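Clestico Adds Trurutex Matte Surface to Its Work Table Range

July 7, 2026

Clestico today announced the release of Trurutex, a matte table surface for workshops, packing rooms, teaching labs and home studios. Trurutex replaces the satin surface that has been supplied on Clestico tables since the range was introduced. It is available on all new orders from today and as a replacement top for existing frames.

Trurutex is a bonded sheet applied to a rigid core and sealed on all four sides. The face is finished to a low gloss level to limit glare under overhead lighting. The sheet is the same on both faces, which keeps the core from bowing when humidity changes during the year. Tops are supplied drilled for the standard Clestico frame pattern. Undrilled tops can be ordered for customers who build their own bases.

Abrasion and Cleaning

The surface was tested at the Simões finishing plant, which will also produce it. Samples were put through 2000 wipe cycles with a damp cotton pad and a mild detergent, then checked for change in gloss and color. Any sample with a visible change at arm's length was counted as a failure. The final formula was approved after 417 test pieces had been run, including pieces with a seam, a rounded corner and a drilled hole.

Routine cleaning requires water and a soft cloth. Dried glue and tape residue can be removed with isopropyl alcohol. Acetone, scouring powder and abrasive pads should not be used. Wax and polish are not needed and will leave shiny patches on the matte face.

Sizes and Load

Tops are made in one depth, 708 mm, and in four lengths. The depth was chosen so that a person seated at the front can reach the back without standing. Rated load is 100 kg, spread evenly, for a top mounted on a Clestico frame with all fixings in place. The rating does not apply to tops mounted on trestles or on frames from other suppliers.

Clamps may be used on any side. A pad should be placed under the jaw of any metal clamp, and clamps should be kept clear of the drilled holes.

Colors

Three colors are offered at launch: dark gray, stone and off-white. Dark gray is the stock color and ships first. It was developed for users who sort, label or photograph small goods, where pale wood, white card and bright plastic need to stand out from the table. Stone and off-white are made to order and carry a longer lead time.

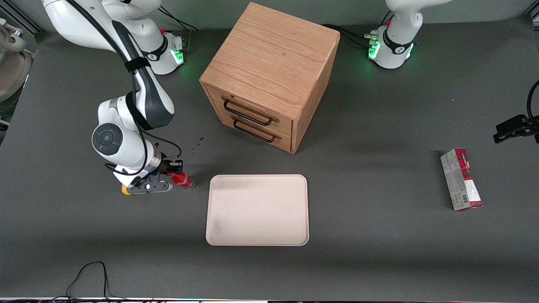
Replacement Tops for Existing Tables

Owners of current Clestico tables can order a Trurutex top without changing the frame. The hole pattern is unchanged. The new top is slightly thicker than the satin top, so longer screws are packed with each replacement. The old screws should not be reused, as they do not reach full depth in the new core.

Fitting takes two people. The frame should be leveled before the old top is removed, and the screws should be started by hand and tightened in a diagonal order. Power drivers should be set to the lowest torque setting.

Tables fitted with the Kakico cable tray can keep the tray in its present position. The tray brackets attach to the frame and are not affected by the added thickness. Kakico monitor posts that clamp to the rear of the table will also fit, but the clamp must be opened one further notch.

Availability and Warranty

Dark gray tops ship from stock in July. Orders for stone and off-white are being accepted now and will be scheduled in the order received. Satin tops will be sold until remaining stock is used up and will not be made again. Spare sealing strip for satin tops will stay in the parts list.

Trurutex tops carry the same warranty terms as the rest of the Clestico table range. The warranty covers lifting of the sheet, failure of the seal and warping of the core. It does not cover cuts, burns or damage from solvents named in the care sheet.

Color samples, the care sheet and drilling drawings can be requested through the Clestico sales desk or from any dealer that stocks the table range.

About Clestico

Clestico designs and supplies work tables, frames and storage parts for light industry, schools and home workshops. Its table surfaces are produced at the Simões finishing plant.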